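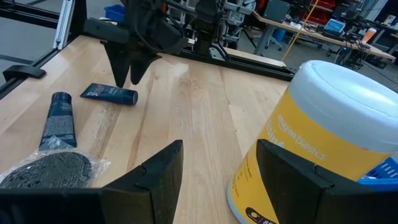

Bench > Grippers > Two-arm trials > FAQ

Two-arm gripper trials: questions we keep getting

Put together in a hurry by Ada Carbone, last touched July 20, 2019. Mail me if something's wrong. Will fix when I'm back at the desk.

What are you comparing?
Two sets of fingers on the same pair of arms. The stepped ones — wide black blocks with a notched inner edge — and the pointed wedges. We call them Grunton (stepped) and Astum (pointed). Just our names for the prints, don't go looking for a catalogue.

Why household stuff and not proper test blocks?
Blocks are too kind. Every finger looks good on a cube. Squeeze tubes, a tub of wipes, a scrubber still in its plastic — those are what people ask us to pick up. Tubes especially. Flat at one end, round at the other, so where you grab matters a lot.

How many grasps so far?
3,638 logged, both sets together. 183 of those thrown out, nearly all from one afternoon with a loose wrist cable. The rest are in the sheet.

Which fingers are better then?
Depends. Sorry.
Tubes lying flat: pointed. They get down beside the tube without shoving it. Stepped ones tend to nudge it first and then you're chasing it.
Big round tub: stepped, easily. More face on the plastic, less twisting on the way up.
Anything in crinkly wrap: neither set is great. See below.

What goes wrong with wrapped things?
The fingers close on the wrap and the pad inside stays put. Looks like a good grasp from the wrist camera, then you lift and you've got a fistful of plastic. Phúc Khổng has been trying a slower close with a short pause before lifting. Helps a bit. Not in the numbers yet.

Do you have to run stepped on one arm and pointed on the other?
No. It's handy for side by side runs, that's all. You can fit a matched pair and for handovers you probably should. Mixed pairs hand over badly, the tips don't line up.

Wrist camera or overhead camera?
Wrist, for anything near the table. Low view, you see the gap between the fingers and what's under it. Downside — wide fingers eat the bottom corners of the view, stepped set much worse than pointed. If your object ends up behind a finger you won't know what it's doing.
Overhead is better for planning which arm goes first. Ginevra Vitale wants both on all the time. Controller doesn't love that.

Does glare matter?
Yes, more than we thought. Light wood top with a bit of shine, bright lights overhead, you get a pale patch in the middle. Dark objects are fine on it. White lids and clear wrap are not. We tried a matt cloth for one batch and the tubes dragged it about, so back to bare wood.

Which controller?
Khurana for everything in the main sheet. Zorton was tried for 472 grasps in June. Smoother to drive, nicer on the wrists, but it lagged when both arms moved together and we had 4 near misses between the grippers. Those runs are on a seperate tab, please don't mix them in.

How do you set the closing force?
Start low. Close on the cap end of a tube, go up a step at a time untill it stops slipping, then one more step. Same value for the whole batch. Don't tune per object or the comparison means nothing.

Can I grab a tube by the crimped end?
You can. Pointed fingers manage it if you come in flat to the crimp. The tube swings though, so keep the lift short. Cap end or middle counts as a normal grasp in the log, crimp goes down as "edge".

How are the objects laid out?
Loosely. One tube more or less level across the table, one on a slant, the rest wherever there's room. Overlaps are allowed and there should be some. Olumide Abubakar has a set of layout cards if you'd sooner copy one. No standing tubes on their caps, they fall before the arm gets there.

What counts as a fail?
Dropped before the release point. Knocked out of reach. Picked up two things when you meant one. Closed on nothing. A bad looking grasp that gets there is still a pass, make a note.

How long does a finger swap take?
Few minutes if the screws are where you left them. Re-zero the gripper afterwards. Every time. Most of the odd widths in the early rows are a missed re-zero.

Can I have the finger files?
Stepped, yes, ask Pui-shan Wan. Pointed, not yet — tips are still changing length and I don't want old ones floating around.

Can I send you an object to try?
Please do. Nothing with a blade, nothing that leaks. Put your name on it if you want it back.

Recent in Grippers
Re-zeroing after a finger swap
Khurana and Zorton: lag notes from June
Layout cards, second set
Cable routing at the wrist
Log sheet: what each column means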